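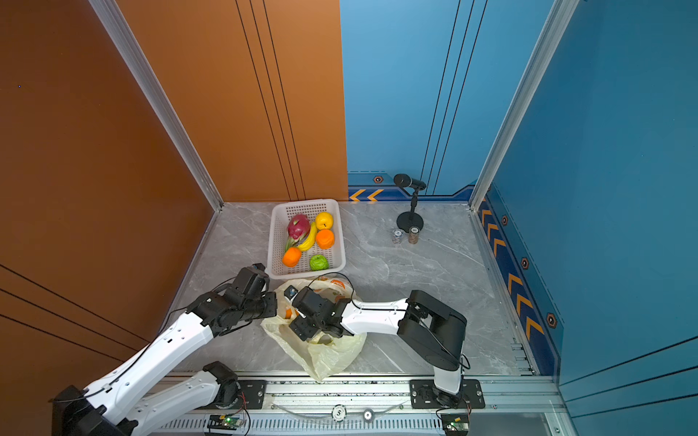
Term project report - Packing Loose Fruit: Bag or Basket?
Handed in 27/09/2022

1. What we wanted to find out

Our question was pretty small. When you buy loose fruit and carry it home, what is it better off in, a thin plastic bag or a hard basket with slots? Everybody in our group had an opinion in April and none of us had tested anything. So that became the project.

We had two settings in mind. One is the shopper at the store, one hand on the bag and one on the fruit. Other is the person at home taking it all out again. The second one we nearly forgot, got added after our first meeting with the instructor, who asked where the fruit goes after the kitchen counter. Fair point.

2. Materials

Fruit - we went for different shapes on purpose. Oranges because they roll and they are the easy case. A banana because of the curve, it never lies flat next to anything. Dragon fruit because of the scales, they catch on a thin bag. Something yellow and longish to sit between the round ones.

Basket - white plastic, rectangular, slotted sides. Open top.

Bags - thin see-through plastic with orange printing. They crumple and stay crumpled, which matters, see section 4.

Scale and notebook from the Tromgate lab cupboard. The scale reads to 200 grams on the small setting, so we had to switch to the big one for nearly everything. Wasted a whole session on that.

3. What we did

19 packing runs total. Each run the same: fruit out, bag open, put the pieces in one at a time, lift, carry to the end of the hallway and back, unpack. Then the same pieces with the basket. One person packed, one timed, one wrote down what happened. We swapped jobs after every 3 runs so nobody got too good at it.

Limit was 40 seconds per packing. If it went over we wrote "over" and stopped the clock. In hindsight we should of kept the clock going, because now we can't say how far over.

We tried three orders:
Heavy first
Round first
Whatever was closest

4. The bag problem

Most of the time went on opening the bag, not on filling it. We did not plan for this. A thin bag lying flat closes on itself and the top bunches up, so you need one hand just to hold the mouth open and then you only have one hand left for the fruit. An orange is fine one-handed. The skin is bumpy enough to hold and the shape is the same from every side, you can pick it up without looking.
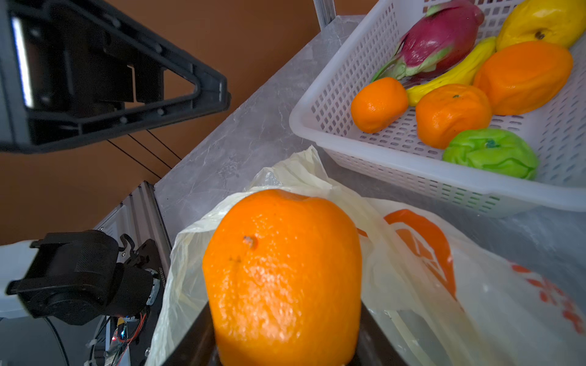
The banana is the opposite. You have to decide which way it goes in before you pick it up, and if you get it wrong the tip pushes out the side of the bag. Happened to us more then once. Dragon fruit went in ok but was annoying to get out, the leafy ends folded back against the plastic.

Folding the top of the bag down into a cuff helped a lot. Came up with this late, so only the last few runs have it. Those should really be a separate group in the table, we marked them with a star.

5. The basket

Opening time zero, obviously. You just put things in. Big advantage is you can see all of it and take out the one you want without moving the rest. Big disadvantage is carrying. Round fruit slides to the low side whenever the basket tips, and the long pieces end up on top of the round ones.

What worked best was banana across the middle, as a sort of divider, with round pieces either side. No science behind that, it just stayed put better.

Also tried a basket liner from Clondska. Made the fruit slide more. Dropped it.

6. Results, short version

Packing: basket faster in every order we tried.
Carrying: bag better, nothing rolled out.
Unpacking: basket, easily.
Marks on fruit: couldn't tell. We looked for bruises the next day but didn't note which fruit had been in which runs - our mistake.

Order mattered less than we expected. Heavy first was a bit slower for the bag, as the weight pulls the open side shut.

7. Still to do

- redo the over-time runs with the clock left running
- cuffed bag as its own condition
- number the fruit!!
- paper bag, the stiff kind, if the Skaltport store still has them

Raw times are in the shared folder under "packing_final2", ignore the one called "packing_final".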